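Chapter 7

Work Rules for Multi-Finger Hands in Household Tasks

Lilla Deák

7.1 Scope of the chapter

Chapter 6 dealt with the limits that are built into a robot: joint stops, current limits and the emergency stop circuit. The present chapter deals with the limits that people set for themselves when they run one. These are called work rules. They are written by the site, approved by the person in charge of the work area, and read by every operator before the first shift.

The rules used as a model are those of the Floltetti site, in the version of 11/3/18. They cover arms fitted with four fingers and a thumb, used on cloth, small containers and bathroom articles. A site that handles glass, blades or hot liquids will need further rules, which are treated in Chapter 9.

Three terms are used throughout. A task is one complete piece of work, such as moving a towel from one place to another. A run is one attempt at a task. A hold is any period in which a finger is in contact with an object and the hand is carrying part of its weight.

7.2 Handling cloth

Cloth has no fixed shape, and a hold that is sound at the fingertips says little about where the rest of the piece will go. A hanging towel can swing into a joint, pass under a forearm or lie across a thumb.

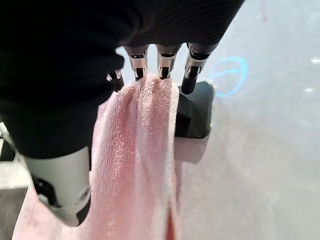
The model rules therefore set the following conditions for any hold on cloth.

7.2.1 The piece shall be checked for loose threads, pins and tags before the run.

7.2.2 Lift speed shall not exceed the site limit for soft goods until the lower edge of the piece is clear of the work surface.

7.2.3 If cloth enters an open joint, the operator shall stop the arm and remove power before anyone touches the piece. Backing the arm out under power is not allowed.

7.2.4 Hand covers shall be inspected every 30 runs. A cover with a hole, a pulled seam or a loose cuff shall be replaced.

Rule 7.2.3 is the one most often broken. In the Griltilel review of 653 stopped runs, operators tended to treat a caught towel as a minor fault and reached in while the arm was still live. The review recommended that the power-off step be moved to the top of the fault card, and the Floltetti rules adopted this in July.

7.3 Fixed furniture and wet areas

A vanity, a sink or a wall rack does not move when it is struck. The force that would push a free object aside goes instead into the finger, the wrist or the furniture. The risk assessment must list each fixed item within reach, including those mounted on the wall, and must state the smallest clearance allowed to each. 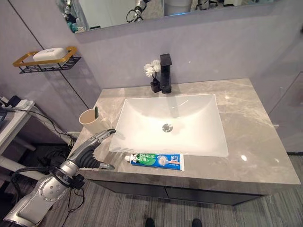

Power leads need the same attention. Leads and power strips shall be placed outside the splash area of any basin connected to a water supply. A lead that crosses a walking path shall be covered or moved. The water supply to a test basin shall be shut off unless the task calls for water, in which case a second person must be present.

Mirrors are a separate matter. A reflected arm may be taken for a real one by a vision system, and the mirror should be recorded as a known source of error in the task sheet.

7.4 Floor area and idle posture

Between runs the hand is brought to an idle posture with the fingers pointing down and no object held. The Koller layout method divides the floor below into a working zone and a passing zone. Items found in either zone are picked up by a person with the arm stopped. The Grirden service schedule calls for a full finger inspection at 4,000 holds, carried out in this same posture.

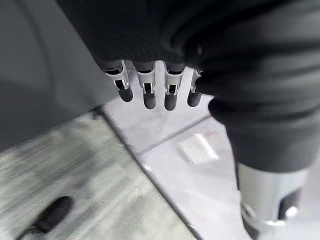 Figure 7.3 Robotic hand above the floor, fingers pointing down.

7.5 Records

Each run is entered in the log with the operator's initials, the task number and the result. Stopped runs require 2 further entries: the cause of the stop and the name of the person who restored power. Section 7.6 gives the form of the log and the period for which it must be kept.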